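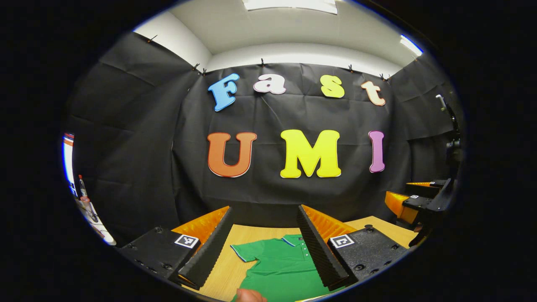
3.2 Lettering and backdrop

Figure 2. Cutout letters reading "Fast" and "UMI" in two rows on black cloth, which is held along its top edge by small black clips.

The second set of trials used display lettering on a dark ground. Earlier work on classroom and shop displays (Yu and Willey) treated colour and letter size separately, and we wanted both to vary within one short text. As Figure 2 shows, the lower row is larger than the upper, and the colours run from sky blue and pale pink to yellow, orange and a purple-pink. Each letter has a light border that sets it off from the cloth.

The cloth is carried round onto the side walls so that pale paint does not compete with the letters at the edges of the view. We did not iron it. The folds remain visible, and the "F" and the "t" of the upper row sit at a tilt, as letters often do in displays put up by hand.

Seventeen readers took part, 11 of them from the Drillow group described in Section 2. Each read the text aloud from two distances and then named the letter they had noticed first. Answers were written down by Dymphna Corrigan and coded using the Flosen scheme. Readers who gave more than one letter were asked to choose again, and only the second answer was kept.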